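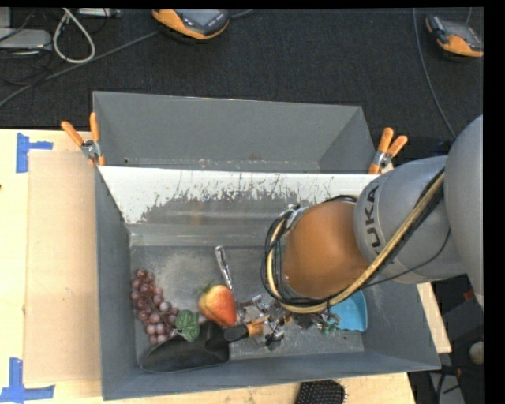
4. Setting up the bin for a Rirkum run

Okay, this is the section I wish I'd had when I started, so I've written it the way I'd tell it to you if you were standing next to me. By now you should have the arm homed and the gripper calibrated (section 3). What's left is the bin, the props and the logging, and the bin is where most of my bad data came from!

A quick reminder of what we're after. Rirkum compares two ways of choosing a grasp in clutter. The first, Monach, goes for whichever object looks easiest. The second, Benkirane, is allowed to nudge things apart before it commits. Both get the same piles, 300 attempts each, so a full run is 600 attempts. If the bin creeps partway through, you can't compare the two halves and you get to start over. I did that in October and I don't recommend it.

Placing the bin

1. Stop the arm and park it clear of the table. Keep the pendant within reach the whole time.

CAUTION: Never put your hands in the bin while the drives are on, even for a dropped grape. Drives off, then reach.

2. Lay the cardboard flat on the left side of the table and set the bin down so its left edge sits on top of it. Check for rocking by pressing on the near corners.

3. Look at the blue tape on the left of the table. Those corner marks are your reference for where everything goes, so if one has peeled, measure from the table edge and put down a new piece before you move anything else.

4. Put an orange spring clamp on each of the two far corners of the bin. Push the jaws all the way on, then give the panels a good wiggle. Nothing should shift.

5. Leave the streaks on the white panel alone. I know it's tempting to scrub them off – please don't do it in the middle of a run. The background model gets built with the panel as it is, and a clean panel means a new background capture.

6. Follow the cable bundle with your eyes from the upper arm down to the wrist. It should loop around the joint with some slack. Jog the wrist slowly through its range and watch that loop at both ends.

Note: Cables on the carpet count too. Walk the route you'll take to the pendant and move whatever you'd catch a foot on.

Loading the props

7. Pick the next pile card from the stack. The prop box holds 11 items and each card tells you which ones go in.

8. Drop the soft and round things first (grapes, leaf, fruit), then the trowel, then anything long and thin. For the pile cards marked "lean", stand the metal utensil up toward the white panel. It'll fall over on you a few times. Just keep trying.

9. Turn the trowel so the blade points left and the handle runs to the right, toward the gripper side. Villads Ingvarsson and I argued over this one for ages, and he was right: with the handle on the far side we were mostly testing reach.

10. Hands out, drives on, and bring the gripper down slowly to the low hover position, just above the floor of the bin. Confirm that the fingers clear the floor and the right wall.

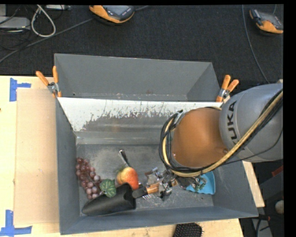 Low hover check with the pile loaded, gripper near the trowel handle.

11. Wait 3 seconds after the arm stops, then capture the start view. Any sooner and you'll pick up leftover vibration in the depth map.

12. Type the card number into the Zallenden log and choose Monach or Benkirane. Start the attempt.

What to write down

Log a success only if the object leaves the bin and stays in the fingers until release. A nudge that moves something without a lift goes down as "push" – it's useful for Benkirane and it's an error for Monach, so don't lump them together. If two things come up at once, log "double" and name both.

When a prop ends up wedged against a wall, let the attempt finish or time out by itself. Then drives off, take everything out, and rebuild from the same card. Don't tidy just the one piece, however quick it looks!

If the clamps have slipped or the bin no longer lines up with your tape, mark the last good attempt in the log and go back to step 1. Questions about the pile cards go to Mahmoud Mansour, who keeps the master set.

Section last revised 2026-07-22. Shutdown and prop cleaning are in section 5.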